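Furon Reusables Project: interim report to the Gukstead Fund
Prepared by Stella Urio, December 20, 2020

1. Collection
Households enrolled at the end of the period stood at 1,861, against 962 in July. Collection from the Ravska depot runs on four routes. The fourth opened late, after the vehicle failed its brake inspection.

2. Washing trials
Kiprono Lema completed 100 wash cycles on the cotton samples. Shrinkage was within tolerance along the weft and slightly outside it along the warp. The Ogola supplier has been asked for pre-shrunk cloth.

3. Spending
Staff costs are on budget. Water charges are over, and Subira Makokha has queried the meter reading.

4. Printed stock and handling

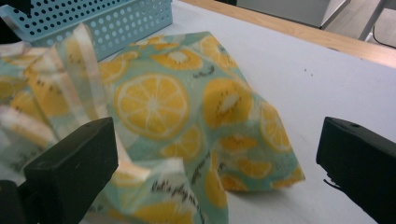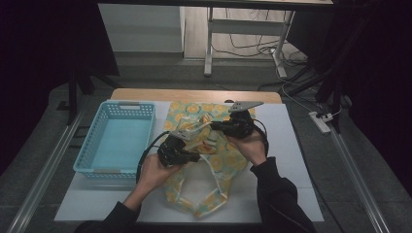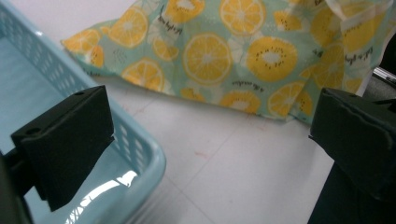 Replacement of single-use packaging remains the main measure in the grant agreement, and uptake differs by item. Plain cloth is returned more often than printed. Households appear to keep the brighter patterns, and the yellow citrus slices on a pale ground in the first two pictures are typical of the range concerned. Jonas Kofler proposes a deposit on printed items from the next order. The Fund's agreement to this change is requested.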